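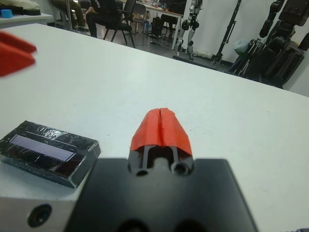 Orkholm Shared Workspace: Frequently Asked Questions

How do I book a table?
Book online through your member page or call the front desk at extension 354. Tables are let by the half day. You can hold up to 2 bookings at a time.

Can I leave my things overnight?
Only in a locker. Lockers are 21 dollars a month and are handed out by Ekene Lawal at the desk. Anything left out after 9 p.m. goes to lost property.

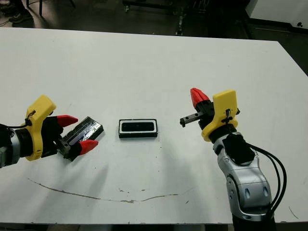

What may I use on the tables?
Most hand tools, glues and water-based paints are fine. Solvents and open flames are not allowed in any room. The tops are white and stains show up fast, so put something under messy work. A small black tray like the one in the middle of the table is enough for screws and other small parts. Cutting mats can be borrowed from the desk.

Is there a deposit?
Yes, 100 dollars, paid when you join. It is returned within a month of leaving, less the cost of any damage.

Can I bring a guest?
Members may bring one guest per visit. Guests sign in at the Amadi Street door. They may not use the saws.
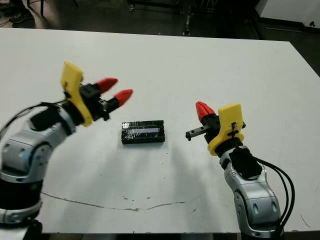

When are you closed?
We close for two weeks in February for floor work. Bookings that fall in those weeks are moved or refunded, whichever you prefer.

Where can I park?
In the Bultine lot behind the building. Spaces are free after 5 p.m. Permits for daytime parking are sold at the desk.

Who do I contact about a bill?
Write to Babatunde Olaniyan in accounts and include your member number.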